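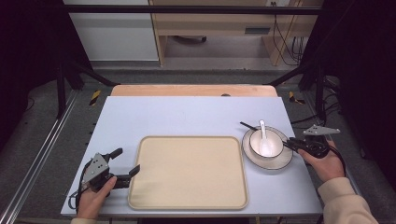
Lunde wrote:

> The table on the league page still has Brasow ahead of Sturkham on
> goal difference. Both have 31 points. By my reading of the rules the
> first separator is the result between the two clubs, and Sturkham won
> that over two legs. Is the page wrong or am I?
>
> Also, the gate for the Draron match is down as 1197 in the report and
> 1545 in the season file. Which one stands?

The page is right for now. The rule has two parts and the second one is easy to miss.

Rule on equal points, short form:

1. While the season is in progress, clubs level on points are ranked by goal difference, then goals scored.
2. Once every club has played its last match, clubs level on points are ranked by points in the matches between them, then goal difference in those matches, then overall goal difference.

Part 1 applies until the final whistle of the last round. Sturkham would move above Brasow if both finished level, and the page will switch over when the last result is entered. The script checks the number of matches played by each club, so a postponed match anywhere in the division holds back the switch. This happened two seasons ago and the table was wrong for the better part of an evening.

With three clubs level, the points are taken from a small table made up of matches among those three only. If that separates one club and leaves two level, the process starts again for the two. The old script did not start again. It went straight to overall goal difference, and that is the bug fixed in March. If you keep a local copy, please update it before the last round.

On the gate: 1545 is tickets issued, 1197 is the turnstile count. The season file should carry the turnstile count for every match. I have corrected the Draron line and checked the other home matches. One more was wrong, the Brasow derby, where 2339 had been put in the column for the away end. It is the total for the ground. The away end figure is missing and I have left the cell blank. If anyone has the match sheet, send it to the list.

Two open points:

- The abandoned match. It was stopped after 70 minutes and the score was allowed to stand. I count it as played, and both goals count for the scorers. The season file agrees, the scorers page does not.

- Cards from that match. I have no ruling. One Sturkham player is a booking away from a ban if the card stands, so this needs an answer before the next squad list goes up.

I will rebuild the pages at 9 p.m. Corrections sent after that go into the next build.

Sturkham results list, table maintainer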